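Joltby Blue Network Patch Cable
Item no. 2262
Sold by Herath Cable and Office Supply

A patch cable for connecting a computer, a router or a switch in the office or at home. The cable is bright blue, so it is easy to find again between the gray and black ones. It bends easily and can hang in a wide curve in front of the equipment.
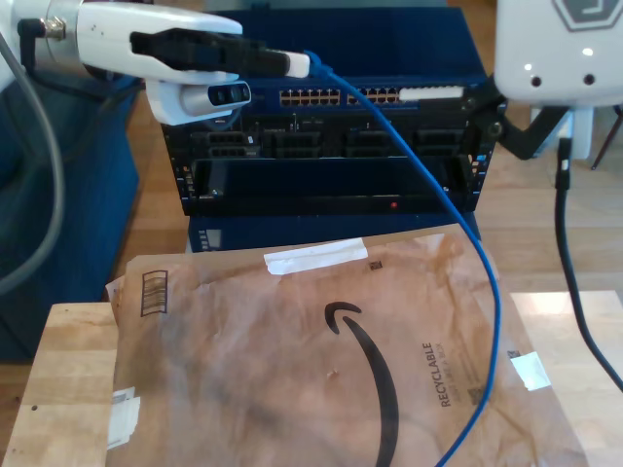
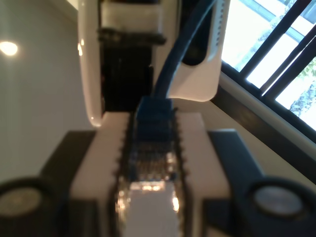
The blue cable and its RJ45 plug.

Costel Costache writes that he ordered two for the cabinet in his workshop, and he would like the next length up for the second one, because the door pulls on the cable when it is closed. He also asks if the clip on the plug can be pressed with a finger when the neighboring ports are full. With his old cables he needed a small screwdriver.

Our answer: yes, the clip can be pressed with a fingertip, but please hold the plug and do not pull on the cable. For cabinets with a door we recommend to choose the 3 m length – it leaves enough slack for opening and closing.

Lengths: 2 m and 3 m
Connectors: RJ45 on both ends
Use: indoors only
Returns: within 60 days, unused

Before you order, please measure the way the cable will really go, along the wall and around the corners, and not the straight distance between the two devices. Cables which were cut or shortened by the customer can not be returned.

The 3 m length is again in stock from Mon 14 October. Orders for the 2 m length are sent on the next working day.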